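Skeletti Robotics Club
Minutes of the June general meeting

The meeting opened at 6:40, a little later than planned, as several of us were still finishing the sandwiches that Jarmila Vaněk had so kindly brought along. Vratislav Kollár took the chair and Jarmila took these notes. A warm welcome went out to the new members from the evening class, who we hope will keep coming now that they have seen how long we can talk about cables.

Minutes of the last meeting
Read and approved, with one correction. The spare wrist bearings were ordered from Grivell and not from Jarnine, and the bill has been paid.

Tabletop project
Vratislav gave the report for the tabletop group, and it was a cheerful one. The group has moved on from foam blocks to ordinary household things, which was the plan all along but had been put off twice while the left thumb was being rebuilt. The idea for the Čierny Cup is that the two hands should clear a mixed table on spoken request, one thing at a time, and the judges are free to bring whatever they like. So the group has been trying to practice with as wide a mix as possible – flat things, thin things, things that roll. The toothpaste tube and the green toy brick are staying in the set for the time being, and so are the eyeglasses, although Vratislav would like an older pair with no lenses as a backup for the rougher trials. 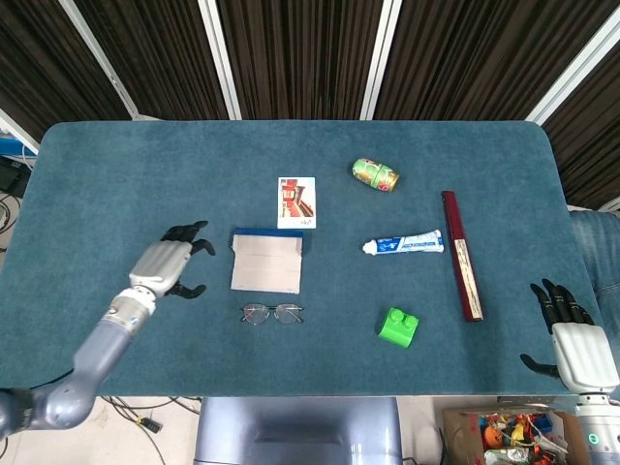
Jarmila wondered whether the group was being too ambitious with the flat items, and said she would sooner see the hands do three easy objects well in front of the judges than struggle with a piece of card while the clock ran. Vratislav agreed that card is the hardest of the lot. He explained that the fingers can't get under it from above, and the group is trying a move where one hand slides it to the edge of the table and the other takes it from there. This led to a long and very friendly discussion about table coverings, and whether the cup would have felt or bare wood. Jarmila will write to the organizers and ask.

The group has logged 51 trials since the spring break and hopes to reach 1000 before the cup, which got a laugh, but Vratislav means it. Anyone who can give an evening to running trials should put their name on the sheet by the door.

Agreed: keep the present set of objects for another month, then swap out 2 of them.
Agreed: the slide-and-grab move gets until the next meeting, and if it still isn't reliable the group will drop it for this year.

Budget
We have enough for fingertip pads and one new cable set. The request for a second microphone was put off until the fall.

Other business
The key to the parts cabinet is missing again. Please check your coat pockets. Thanks were given to everyone who stayed late to help with the rewiring.

The meeting closed at 8:25. Next meeting at the usual time, and Vratislav is bringing the cake.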